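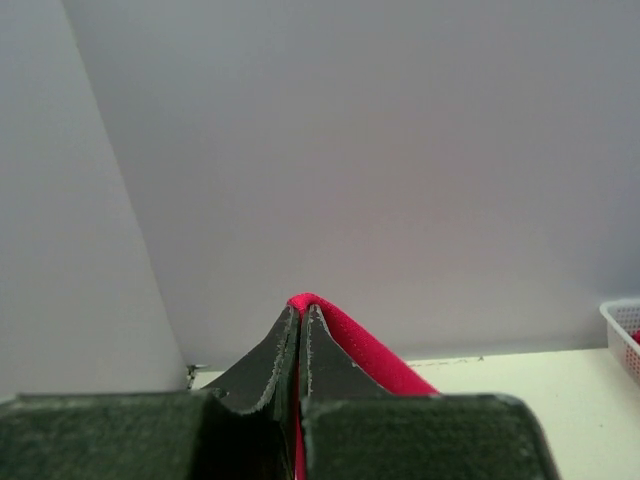 Red fabric, white basket. My favourite colour pairing of the week!

I have fallen hard for folding. Proper folding, the kind where you clear a table, put the basket at one side and work through it a piece at a time with the radio on. Until April I was a stuffer. Everything went from the line to the drawer in one armful, and I'd iron whatever I needed at seven in the morning, cursing.

What changed was a Saturday at Hodside, where Tadhg Horgan was showing a few of us how he does his tea towels. Thirds lengthways, then in half, then half again, and stand them on edge in the drawer like record sleeves. I went home and did every cloth I own (58, and yes, I was a bit shocked, some of those are going to the car) and then started on the T-shirts.

Things I've picked up so far:

Basket to the side, never in front of you. You want the whole table for spreading things out.

Start with the bright pieces. I know this makes no difference to anything but it cheers me up, and a pile with a red one at the bottom looks lovely.

Pinch a corner, lift, and let the cloth hang for a second before you lay it down. Half the creases drop out by themselves.

Perforated plastic beats wicker, for me anyway. My old wicker one snagged two jumpers and shed bits all over the landing.

Search this blog
Go

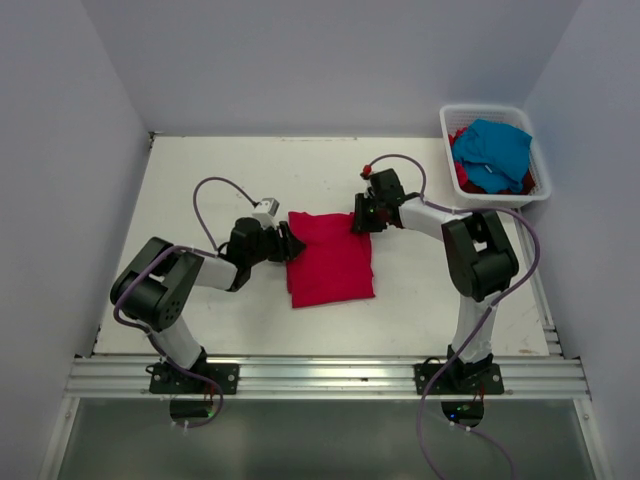
Plain white tabletop, pale walls on three sides. Bliss.

I do love a white surface for this! Mine at home is a dark old thing from Rizzi and navy socks simply vanish on it, so I've started putting a white sheet over the top first. A few scuffs and smudges don't bother me at all, a folding table ought to look used. And having walls close in on the sides is brilliant, because nothing can slide off the far edge while you're wrestling with a duvet cover.

Fitted sheets are next. Eskil Midtbø swears you can get one flat with both hands tucked into the corners, and I've tried it four times now and made four puddings. Will report back.

277 shares
1089 likes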